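Keeping rainwater usable on a small balcony
Project report, Conwood Community College, Environmental Studies

Background

Our group was asked to choose a household water problem and study it over one term. We chose stored rainwater. Many people in flats collect rain in small tubs for watering pots, but the water soon turns green and starts to smell. We wanted to know which cheap changes slow this down.

We used tubs holding 21 litres each. One was left open as a control. The second had a tight lid, and the third had a lid and was wrapped in black sacking. All of them were filled on the same morning from the same downpipe at the Pillai building, which has a flat roof and a single gutter on the north side.

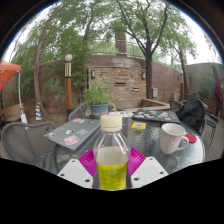
Report by Adi Govindasamy
Environmental Studies, year 2
Handed in Mar 15, 2022

Method

The tubs stood side by side against a wall that gets sun until early afternoon. We drew a sample of 300 ml from each one at the start of every week, always from the middle of the tub, after stirring with a clean cane. We checked cloudiness by lowering a marked disc into a tall jar and noting the depth at which it could no longer be seen. Smell was scored by two people who did not know which tub the sample came from.

We also kept a tray of lettuce seedlings for each tub, grown in the same compost, to see if older water made any difference to the plants. The trays were turned every few days so that one side did not get more light.

Results

The open tub went green first. By the third week the disc disappeared at 236 mm, while in the wrapped tub it could still be seen at the bottom of the jar. The tub with only a lid was between the two. Its lid was pale and let some light through, and we should have tested a darker one as well.

The smell scores were less clear. The two scorers disagreed on the lidded tub in most weeks. We have kept both sets of scores in the appendix and have not averaged them.

The seedlings grew at almost the same rate in every tray. One tray was lost to slugs in the fourth week and was left out of the final table.

Problems

Heavy rain in March overfilled the open tub twice, which diluted the water and probably made it look better than it was. The lidded tubs were not affected. If we repeated the work we would put a roof over the control and leave the sides open.

Costs were low. The sacking came from the Etov garden shop and the tubs were lent to us by the college stores. They have to go back clean, so the last job is to scrub them out with a stiff brush and plain water.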